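**Shehu Motors to open used-vehicle center in Urkitz this April**

Shehu Motors has confirmed that its new used-vehicle center in Urkitz will open to the public in April. The site replaces the company's smaller lot on Cimotov Road, which will remain open for service and parts until the move is complete.

The center has indoor and outdoor space for 86 vehicles. Stock at opening will consist mainly of compact cars and small crossovers, with a limited number of pickup trucks and minivans. The company stated that the mix was chosen after a review of sales at the Cimotov Road location, where compact cars made up 71 percent of purchases last year.
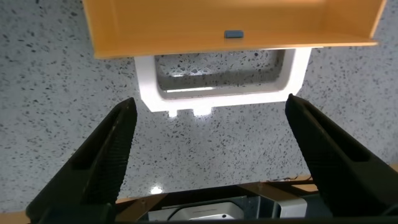 Every vehicle offered at Urkitz will be inspected before it is placed on sale. The inspection covers brakes, tires, steering, suspension, lights, battery condition and the cooling system, and a printed copy of the results will be kept in the glove compartment. Customers may also ask for the report by email before they visit. Vehicles that require repair will be held back from the lot until the work has been signed off by the service department.

A limited warranty will be included with vehicles that are less than 10 years old at the time of sale. It covers the engine, transmission and drive axles. Older vehicles will be sold with the inspection report only, and the price list will mark them clearly. Extended coverage is available through Rastel Auto Finance, which will also handle loan applications at the new site.

Buyers are not required to finance through Rastel. Outside loans, bank checks and trade-ins will be accepted on the same terms as at Cimotov Road. Trade-in offers remain valid for seven days, provided that the mileage and condition of the vehicle have not changed.
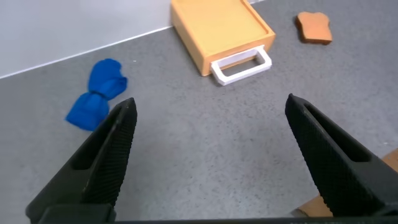

Test drives may be booked online or by telephone. Drivers must bring a valid license and proof of insurance. Two routes have been set out from the Urkitz site, one through local streets and one that includes a stretch of highway – the second takes longer and should be requested when the appointment is made. Walk-in customers will be seen when a sales adviser is free.

The move brings the number of employees at Shehu Motors to 23. Hiring for two service technician positions is still under way, and applications are being taken at the Cimotov Road office. Current employees have been offered the choice of either location during the changeover.

Opening hours at Urkitz will be 9 a.m. to 6 p.m. on weekdays, with shorter hours on weekends. The service desk will open at 7:30 a.m. for vehicle drop-off. Customers with service appointments already booked for April should continue to use the Cimotov Road entrance unless they have been told otherwise in writing.

Parking for visitors is on the north side of the building. The current stock list, including prices and mileage, will be posted on the Shehu Motors website one week before opening. Deposits on listed vehicles will be accepted from that date and are refundable until a purchase agreement is signed.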